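Let the Detective Eat His Supper

I have been watching old private-eye pictures since I was nine, when my grandmother let me stay up past ten on the condition that I didn't tell my mother, and I have an opinion about them that I've been carrying around for years and would like to set down somewhere before I bore the last of my friends with it. The opinion is that mystery movies have gotten worse at the dull parts, and that the dull parts were holding up the roof.

By the dull parts I mean the business between clues. A man comes home, hangs up his hat, can't find a clean glass, and pours his drink into a coffee cup. A woman waiting for a phone call takes everything out of her purse and puts it all back. In the old ones there was a great deal of this, and I suppose some of it was there for reasons of money (a man in a kitchen is cheaper than a man in a speeding car, after all), but it did a job. By the time somebody took a shot at that fellow, you knew how he took his coffee, and you minded.

I was reminded of all this in February, when our little film society in Putmont ran a double bill. The first feature was The Stirnis Account, a black-and-white thriller that nearly everyone has forgotten and that I would cheerfully put up against pictures ten times as famous. The second was a glossy new one called Voltia, which had been streaming for a while and which the younger members had asked for. I voted for it too, I should say. I like to be fair, and I'd heard the music was good. It was!

The Stirnis Account has a plot you could write on a matchbook. An insurance clerk named Pap (that's all anyone calls him, and we never learn if it's a first name or a last name or a joke) notices that a claim for $1,980 has been paid twice. He is a tired man who would like to go home. But he can't leave the second payment alone, and so he goes around asking people about it, politely, with his hat in his hands, until one of them tries to run him over. There's a stretch in the middle, and it must go on for four minutes, in which Pap fixes himself supper. He warms a can of soup. He goes looking for crackers and there aren't any, so he eats a heel of bread standing up at the counter, and while he's chewing you see him stop. He has worked it out. He doesn't say a word, and there's no swell of strings. He finishes the bread and rinses the pan, and only then does he go and get his coat.

I have seen that scene a dozen times and I still lean forward at the bread.

Now, Voltia. The detective in Voltia is played by a very good actress who has been given nothing to do with her hands. She lives in an apartment with a view of a harbor and, as far as I can tell, no food. She never sits down. When she solves something, the camera flies into her eye, and we see the numbers 859 and 2,478 light up and slide together, and a voice from earlier in the picture repeats the important line in case we'd been out of the room. I hadn't been out of the room. I felt a little bit scolded, to tell you the truth, as though the movie had looked over and caught me unwrapping a cough drop.

Renu Dhillon, who picks most of our programs and has forgotten more about movies than I'll ever know, took the other side over coffee afterward, and took it well. Her feeling is that I'm confusing slowness with depth, and that plenty of those old pictures had a man making supper because the script had come up eight minutes short. She's right about that, and she named three of them, and they were stinkers. She also said that an audience today has already seen a thousand men hang up a thousand hats and can fill in the hat for itself.

I've turned that over a good deal since, and I can't agree, though I see why a person would. You can fill in *a* hat. You can't fill in Pap's, with the sweatband coming loose, so that he has to tuck it back with his thumb every time he puts it on. The particular thing has to be put in front of you by somebody who bothered to think of it. A kitchen in a movie ought to belong to one person, down to what's on the breakfast table.

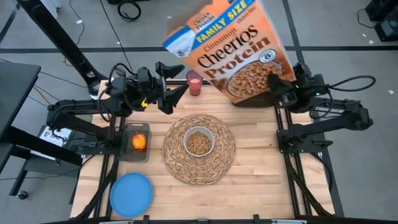
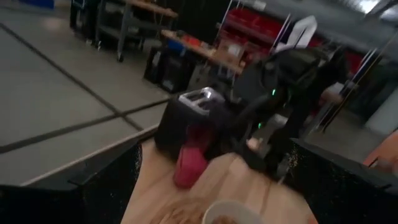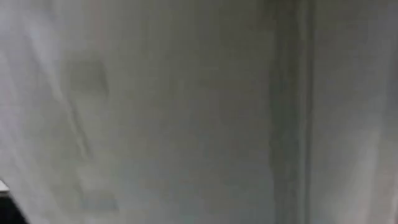
There was a second argument that evening, and I think it was the better one. Inger Kirkegaard, who had been quiet up to then, said that what bothered her about Voltia was how sure it was of itself. Pap gets things wrong. He spends the whole first half suspicious of the night watchman, a perfectly decent man, and later on he has to go and apologize to him, and it's an awful apology, all mumbling. The Voltia detective is wrong once, for the length of one scene, and it's because somebody lied to her. Inger said she could forgive a movie for hurrying but had trouble with one that wouldn't let its heroine be foolish under her own steam.

I think those two complaints may be cousins. If you never let a person putter, you never catch her in the wrong mood, or tired, or putting two and two together badly because her feet hurt. The supper scene gives Pap the room to be right, sure, but there's an earlier one, where he's shaving, that gives him the room to be wrong, and he's every bit as pleased with himself in that one. You watch him nod at the mirror. On a second viewing it's painful.

I don't want to sound like a man who thinks it all went downhill when the hats came off. There are newer mysteries I love, and a couple of them are nothing but puttering from end to end, which can be its own kind of showing off. And I'll grant that Voltia held a full room. I'd only ask whoever is making the next one to give that poor detective a sandwich and leave the camera running while she eats it. Renu has promised me The Stirnis Account again next winter if I'll introduce it and keep it under five minutes, and I've started on my notes, which are already too long.

Recent essays

Why I Still Sit Through the Credits
The Second-Best Actor in Every Courtroom Picture
In Praise of the Short Feature
A Few Words for the Night Watchman
What the Putmont Film Society Got Wrong About Westerns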